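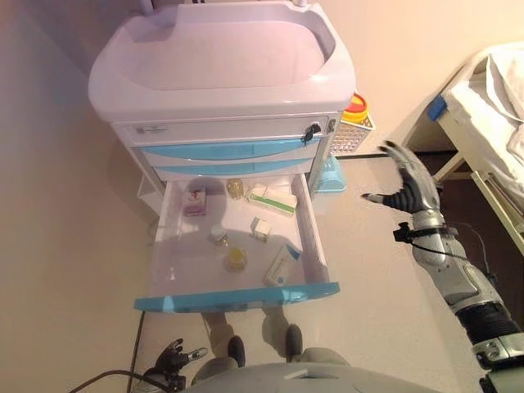
Drawer task on the ward station, head camera view. Bottom drawer open, seven items inside.

Drosusitz Ward Station
Demonstration recording package for humanoid platforms

Overview

The Drosusitz Ward Station is a furnished recording cell for collecting manipulation demonstrations in a hospital room setting. It is supplied as a complete set: medical cart, bed, item kit, operator console, recording computer and the Awan capture software. The robot is not included. The station has been used with full-size humanoids with two multi-finger hands, and the mounting notes assume a machine of that type. Wheeled bases with two arms can be accommodated if the shoulder height is adjustable.

The station is intended for teams training policies on drawer, tray and small-item tasks. It produces synchronized episodes with camera streams, joint states, hand commands and a text instruction. It does not train models, and no policy weights are delivered with it.

Task set

The standard task set covers work at the cart. Each task has a written start condition, an instruction string and a stop condition. The operator reads all three on the console before the episode begins.

Open and close. One drawer, selected by the scheduler. The drawer must start fully closed or fully open. Partial starts are recorded as a separate variant.

Retrieve. One named item is taken from an open drawer and placed in the tray on top of the cart. The item layout is randomized between episodes.

Return. The reverse of Retrieve. The item may be set down anywhere on the drawer floor, in any stable pose.

Sort. Boxes to one side of the drawer, glass to the other. This is the longest task in the set and the one with the highest rejection rate during operator training.

Dispose. A dummy item is carried from the tray to the container in the side basket. Only blunt dummies are supplied. Do not substitute real sharps.

Bimanual variants exist for Retrieve and Sort. In these, one hand holds the drawer front while the other works inside.

The bottom drawer is the hardest position on the cart and should not be skipped. The robot has to lean or crouch, the head camera looks down steeply, and the forearm can block the view of the hand. The back of the drawer is often in shadow. Policies trained only on the upper drawers did poorly here in our own trials, and adding lamps did less for them than adding episodes. We recommend that at least 30 percent of Retrieve episodes use the bottom drawer.

Item kit

The kit contains 18 items: small cartons of several shapes, vials and bottles. Clear and amber glass are both represented. Cartons are printed in different colors so that instructions can refer to them by appearance. All containers are empty or filled with water and sealed. Replacement cartons are sold in packs, as the corners soften with repeated grasping and the grasp behavior changes with them.

A session normally uses a subset of the kit. The scheduler draws the subset, prints a layout card and logs both. Items do not need to be placed to the millimeter. The card gives a zone and a pose (upright, flat or tilted), and the head camera image taken at episode start is stored as the actual record of the layout.

Teleoperation

The operator wears tracked gloves and a headset showing the robot's head camera stream. Arm motion is retargeted through the Skurkden bridge, which runs on the recording computer. Finger motion is mapped joint by joint where the hand allows it, and by fingertip position where it does not. The mapping file is plain text and can be edited.

A foot switch starts, stops and discards episodes. Discarded episodes are kept in a separate directory with the operator's reason code. We advise against deleting them. Recovered slips and second attempts should be kept in the main set and tagged, not discarded — a policy that has only seen clean grasps has no example of what to do after a bad one.

Recording

Episodes are written at 30 frames per second for all cameras. Joint states and commands are logged at 400 Hz with hardware timestamps, then aligned to the camera clock at export. Both raw and aligned data are retained.

The head camera is required. Wrist cameras are optional and supported on either or both arms. A fixed room camera is supplied for review and is excluded from export unless enabled.

Cable routing on the forearm deserves attention before the first session. Clip cables along the arm and leave enough slack at the wrist for full rotation. A cable that shifts between sessions changes what the camera sees and may catch on the drawer front.

Quality review

Every episode passes an automatic check for dropped frames, clock drift and missing commands. A reviewer then marks the outcome as success, partial or failure, and corrects the instruction text if it does not match what was done. Review is done in Awan, in a browser, and does not require the recording computer.

Agnese Vītola, who wrote the review guide, recommends that operators do not review their own episodes. The software can enforce this.

Reference dataset

A reference set of 800 episodes is delivered with each station. It was recorded at our Sorirbridge site and covers all five tasks in the standard layout. Use it to test your import pipeline and as a comparison for your own operators. It is too small to serve as a sole training source for Sort.

Site requirements

Clear floor in front of the cart, wide enough for the robot to stand with both arms extended.
Level, hard flooring. Carpet is not supported.
Even overhead light. Glossy floors are acceptable, but reflections should be present in the training data if they will be present in use.
Wired network to the recording computer.
Emergency stop within reach of the operator and of a second person.

The bed is part of the supplied room layout and should stay in place during recording, to the robot's right. It limits elbow travel on that side, and episodes recorded without it do not transfer well to furnished rooms.

Delivery and support

Installation includes one visit for calibration and operator training. The training covers glove fitting, the full task set and the review procedure. Questions on retargeting and hand mapping go to Tarmo Strazds in applications engineering. The next revision of the station, planned for December, adds a lockable top drawer task with key handling. Existing customers receive the task files at no charge.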